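4. Hanging the Lemma on a Wall

This section covers the Lemma kitchen scale in its wall-mounted form. If you bought the countertop version, skip to section 5, where life is simpler.

4.1 Before you start

You will need a drill, a pencil, a level and the bag of hardware marked Grinel. The bag contains two screws, two anchors and a washer. The washer is for the Turnthorpe bracket, sold separately, and you may put it in the drawer with your other washers.

Pick a spot on a flat interior wall, at least 33 inches above the floor and well clear of the stove. Steam gets into the load sensor and makes it generous with flour.

CAUTION: Check for pipes and wiring before drilling. The level will not warn you.

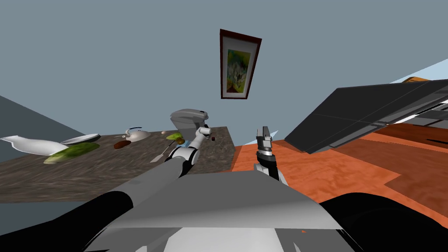
Can the scale go on a tiled wall?
Use a tile bit, start slowly with the hammer setting off, and keep both holes at least an inch from any grout line. The supplied anchors hold in tile as well as they do in drywall.

4.2 Fitting the bracket

1. Hold the bracket against the wall with the Fleteck logo at the top. If the logo is at the bottom, the scale will still hang, but the tray will fold up into the wall and stay there.

2. Set the level on the bracket's upper lip. Mark both holes with the pencil.

3. Put the bracket down. Drill the holes where you marked them, and push in the anchors until they sit flush.

4. Drive in both screws, leaving each one a quarter turn loose. Check the level again. It will have moved. Straighten the bracket, then tighten.

5. Hook the scale over the lip and press down until it clicks. Some units click twice. Units made before May click once, late.

NOTE: Do not test the bracket by leaning on it. It is rated for 50 pounds, and most of our customers are not.

4.3 Setting zero

The scale leaves the factory calibrated, and then it rides in a truck. Set zero again once it is on the wall.

1. Fold the tray down and leave it empty.

2. Hold the left button until the display shows four dashes. Let go.

3. Wait for a steady zero. Don't touch the tray, and don't slam the cupboards.
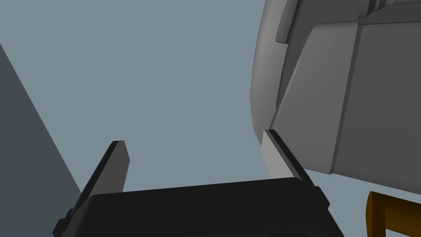

4. Press the right button once to save. The display blinks and shows the unit you last used, or ounces if you have never used any.

If the number keeps wandering, look for a draft. A ceiling fan on high is enough to weigh something. If the display shows 3032, the tray is not fully down. Fold it up, fold it down again like you mean it, and repeat from step 2.

4.4 Changing units

Press both buttons together to step through ounces, pounds, grams and milliliters. Milliliters are correct for water. For honey, they are an opinion.

The scale also offers a unit called "st," meaning stone. It cannot be removed from the menu. Emese Fülöp, who wrote the firmware, has been asked.

4.5 Cleaning

Lift the tray off its hinge and wash it by hand. Wipe the body with a damp cloth. Do not spray cleaner at the display, and see section 9 if you already have.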